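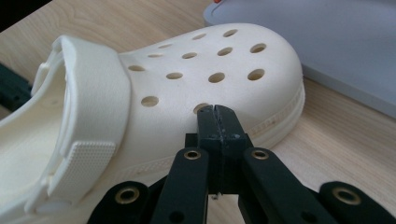

The bell did not ring until after the lights had gone out, a witness told the Kolturbridge inquest, and by then the people on the upper landing had already started down the wrong stairs. The witness gave evidence from behind a screen and is referred to in the transcript as Witness F. The same witness had given a written statement in the week after the fire. That statement put the bell before the lights.

The difference between the two accounts took up most of the second week of hearings, and it is the reason this newsletter is giving the inquest a longer item than usual. Readers who follow old cases will know the background. For others, a short version follows.

Background

The Nornon Mill fire took place in a spinning and storage building on the east side of Kolturbridge. The first inquest sat for two days and returned an open verdict on each of the dead. No transcript of it survives. What survives is the coroner's own note, a set of witness statements, a plan of the building, and a report on the electrical system prepared by Whitelaw, the firm that had installed the alarm. The families asked for a new inquest on the ground that the jury at the first one had not been shown the Whitelaw report. The request was granted after a review found no record of the report being put before the court, and a new coroner was appointed to sit without a jury.

The hearing has now completed its oral evidence on the sequence of events. Medical evidence was read without challenge. Evidence on the upkeep of the building will be heard next.

What the court has to decide

An inquest does not decide who was at fault. The coroner must find who died, and when, where and how they died. At a preliminary hearing the coroner ruled that "how" would be read in its wider sense, to include the state of the alarm, the stairs and the doors, and whether any defect was known before the fire. Counsel for the former owners of the mill objected to the last of these and asked for it to be limited to defects recorded in writing. The coroner declined to set that limit but said that unwritten complaints would be given weight only if more than one person recalled them.

Three exits are in issue. The north stairs led to the yard. The south stairs led to a loading bay whose outer door was, on most accounts, chained at the end of each shift. The third exit was a bridge to the next building at second-floor level. It had been closed for repair, and the court has not been able to establish when the repair began or who ordered it.

The bell and the lights

The order of the two matters because of the wiring. According to the Whitelaw report, the bell and the upper landing lights were fed from the same board, but the bell had a backup battery. If the bell rang first, the system worked as built and the loss of light came later. If the lights failed first, then either the battery switched in late or somebody rang the bell by hand from the gatehouse. Each of these would lead to a different finding on how long the people upstairs had to get out.

The court heard 13 witnesses on this point. The coroner directed that each be asked the same opening questions in the same order, before any document was shown to them. Counsel for the families had asked for this. Counsel for the owners did not oppose it but asked that the earlier statements be put to each witness afterward, and that was done.

Witness F was taken through the earlier statement line by line. Asked why it differed from the evidence now given, the witness said that it had been written out by somebody else and signed at the end of a long day, and that the part about the bell had been read back quickly. The witness did not recall who wrote it. The form carries no name in the box marked for the person taking the statement. Asked whether memory could have changed over the years, the witness agreed that it could, and then said that the dark on the stairs before the sound of the bell was the part that had stayed.

Counsel for the owners suggested that the witness had read later press reports in which the lights were said to have failed first. The witness accepted having read some of them. The coroner stepped in to ask which ones, and the witness could not say.

Two other witnesses who had been on the upper landing put the bell first. One of them had also been consistent on the point in an early statement. A third, who had been in the yard, heard the bell but could not see the landing windows from that position. The plan of the building supports this last point.

The anonymity ruling

Some readers have asked why Witness F is screened when others are not. The ruling was given in open court. The application was supported by a medical report and by a statement from the witness, neither of which has been made public. The coroner applied the usual test of weighing the effect on the witness against the interest in open justice, and found that the identity of the witness added little to what the public needed to follow. The families and the legal teams can see the witness. The public gallery cannot. The name may not be published, nor any detail likely to lead to it.

This newsletter will observe that order in full. Readers who believe they know who the witness is are asked not to write to us with the name, and letters that contain it will be destroyed.

Documents

The hearing bundle on the sequence of events runs to 166 pages. An index was released on September 9, 2021, and a redacted copy of the bundle has been available to interested parties through Prestance, the document system used by the court. Members of the public may ask to inspect the exhibits that were read or shown in open court. The request must give the exhibit number. A request for "the Whitelaw papers" was returned for this reason, and it may save others some time to know that the report is split across three exhibits: the text, the wiring diagram, and the letter that went with them.

The letter has drawn less notice than the report. It is addressed to the mill office and says that the battery had been tested and found low, and that a new one was on order. It bears no stamp to show that it was received. The owners say that it was not. Whitelaw no longer trades, and its order books have not been found. The coroner has asked both legal teams for written submissions on whether the letter can be treated as proof of what the owners knew, or only as proof of what the firm wrote.

Page 108 of the bundle, a sketch of the gatehouse showing the hand switch for the bell, was replaced during the hearing. The first copy had been made from the reverse of the sheet and showed the switch on the wrong side of the door. Anyone working from an early copy should check this. The corrected page is marked with the letter R in the lower corner.

Next steps

Evidence on upkeep is expected to begin before the end of September. The coroner has said that it will cover the chain on the loading bay door, the closed bridge, and the inspection history of the stairs. An expert on fire alarms of the period has been instructed jointly by the parties and will be asked to say how long a low battery of that type would take to switch in, and whether it might fail to do so at all. The expert's report will be shared with the families before it is read in court.

Written submissions on the law are due after that. No date has been set for findings. The coroner's office has confirmed that the families will be told of the date first, and that the findings will be read aloud in court before printed copies are handed out.

Seats in the public gallery are limited and are not reserved. Bags are searched at the door, and recording of any kind is not allowed. A remote link may be requested in writing, but it does not carry the evidence of any screened witness.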